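Home Topics Kitchen & Appliances Ask Log in

Descaling a coffee maker with very hard water — vinegar or the store stuff?

durier_lane

We moved to Preltbridge in February and the water here is a lot harder than what we had before. I have a plain black coffee machine that never gave me trouble. Now it takes twice as long to brew a pot and leaves white flakes in the bottom of the carafe. I ran a cleaning cycle with white vinegar, half and half with water, and the coffee tasted like vinegar for days.

Is there something better to use, and how often should I be doing it? I would also like to know if a filter pitcher would fix this so I can stop descaling. The manual only says "clean regularly."

Posted 25 March 2019

semwal66

Use citric acid. You can buy it in bags in the canning section and it is much cheaper than the bottled descalers. I use two tablespoons in a full tank of warm water. Stir it until it is all dissolved before you pour it in, or you will get grains stuck in the intake.

Start a brew with no coffee and no paper filter. When half the tank has gone through, switch the machine off and leave it for 30 minutes. Then switch it back on and let it finish. Dump the carafe and run two full tanks of plain water. There should be no taste left after that, but if there is, run a third.

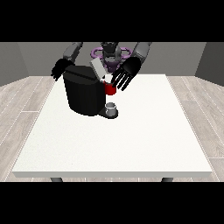

If the flow is still slow after one round, do it again the next day. Scale that has built up for weeks doesn't always come off in one go. Also take off the shower head, the part with the small holes above the basket, if yours unscrews. Mine had most of the holes blocked and I cleared them with a toothpick.

For how often, I do it every four weeks. I am in Nevuvport and my test strip reads 166 ppm. If yours is higher, go by the brewing time. Once it slows down, it is due.

Check the manual before using any acid if your machine has an aluminum boiler. Some makers say not to.

quietpantry

vinegar is fine, you just didn't rinse enough. I do 4 rinses

hillroad57

Agree with the citric acid answer. On the pitcher question — it depends on the cartridge. Plain carbon ones take out chlorine and improve the taste but do very little for hardness. You need one that says it reduces scale or has ion exchange resin in it. Even then it only cuts the hardness down, so you would still descale, maybe every three months.

I paid 12 dollars for my last cartridge and in hard water they don't last as long as the box says. Don't use straight distilled water instead. The coffee comes out flat, and some machines with a water sensor won't detect it and will tell you the tank is empty.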